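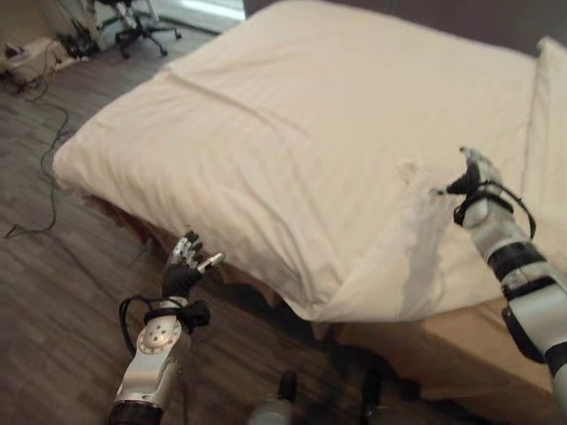 A two-armed robot at work on a bed sheet at the Sandomier training rooms in Clostdale.

Clostdale, September 2021 – Sandomier, which runs serviced accommodation in Clostdale and Stestham, has begun a trial of robotic bed making within its housekeeping department. The trial covers 36 rooms at the Clostdale site and will run alongside normal cleaning shifts.

The system, known internally as Sakamoto, has two arms, each fitted with a jointed hand. Its tasks are limited to the bed: drawing the sheet over the mattress, smoothing the surface and setting the duvet. Bathrooms, dusting, restocking and final inspection stay with housekeeping staff.

Under the trial procedure, an attendant strips the bed, lays out clean linen and starts the cycle from a handheld panel. The attendant then works elsewhere in the room or in the one next door, and returns to check the bed before signing it off. Beds that fail the check are finished by hand and logged with a fault code.

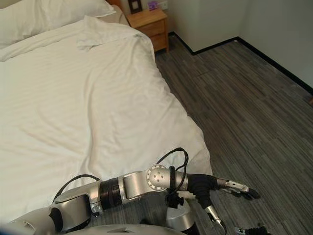

Duvets are handled as a separate stage from sheets and have their own set of fault codes. Corners that hang unevenly and folds left near the pillows are recorded individually, so that the two stages can be assessed apart from each other.

Rotas have been redrawn for the 49 attendants at Clostdale. Contracted hours and pay grades are unchanged for the length of the trial. Each attendant receives 4 hours of paid instruction covering start-up, safe distances and the stop control.

"Lifting mattress corners is the part of the job our attendants report most often as a strain," said Oanh Phùng, head of housekeeping. "We want to know how much of that work can be moved to the machine, and how much checking it adds."

Nele Schmieder, technical lead, said the first target was a log of 200 completed cycles. "Speed will be looked at later – for now we are recording where the cloth slips or bunches and who has to step in."

Staff comments are being collected by Cường Giáp at the end of each shift. A decision on extending the trial to Stestham is due in October.

Press contact: Thảo Đặng, Sandomier, Clostdale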